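12/07/2021

Credibility study, Plarine room, day notes

Started late, projector bulb again. Mock jurors in by then so had them do the consent forms in the corridor.

Running the second version of the Prostton transcript today. Same witness, same statement, two conditions: sound only, and sound with full video. Jurors mark each answer true / not true / can't say, then write a line on why. The "why" lines are the useful bit, keep every one, even the rude ones. Don't tidy the spelling when typing up.

Things to fix before the next run:

Q7 still leads them. "Did the witness seem nervous when he spoke about the car" tells them he was nervous. Change to "Was there anything you noticed in that answer". Should have been changed in March, it's in the old file with my own note next to it saying change this.

Clip 3 too quiet. One side of the room kept leaning in. Re-export and check on the actual speakers, not headphones.

Judge's direction is 600 words read aloud and they drift off by the half way point. Daven office want it kept whole becuase that's how it would be given in court. Fair enough, but then we need to test whether anyone took it in. Add 2 recall items straight after, nothing clever.

Early look only, not to be quoted: sound-only group write about what was said. Times not matching, the bit where he says he locked up and then goes back to lock up. Video group write about eyes, hands, "shifty", "looked sorry". Several in the video group missed the locking up thing completley. Could just be these jurors. Need the other site before anyone gets excited.

Also the confidence scale. People put top marks for everything. Think we go to a 0 to 100 slider, or ask them to bet tokens on it. Tokens more fun, more mess. Try on ourselves first.

Daza consent wording: still says recordings are kept 3 years, the approved version says 2. Ours is the wrong one. Reprint, bin the old stack, and log it with ethics as a minor error today.

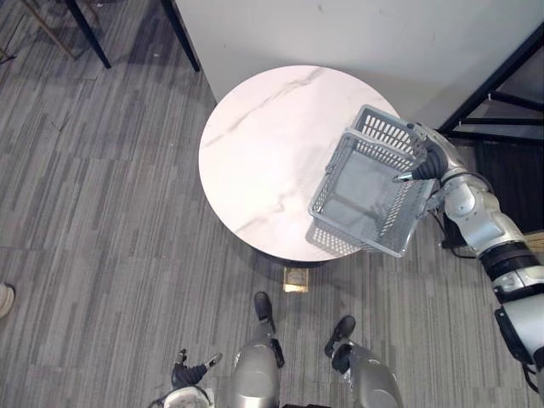
Marble tabletop and the grey basket; second one is the crate of artificial veg.
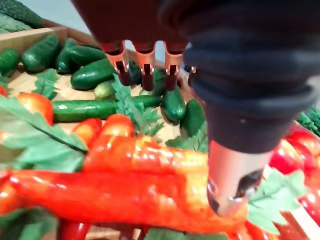 Payment slips: ran out before the last group. Took names and will post the money on. 400 more slips ordered, on the Prostton code for now, move it later.

Deliberation audio saved to the shared drive under the session date. Group B talk over each other a lot, transcriber will moan. Ask next lot to say their juror number first time they speak.

Still to do: code the "why" lines, blind to condition, so someone other than me has to strip the headers off first. Email Daven re clip rights. Bulb!!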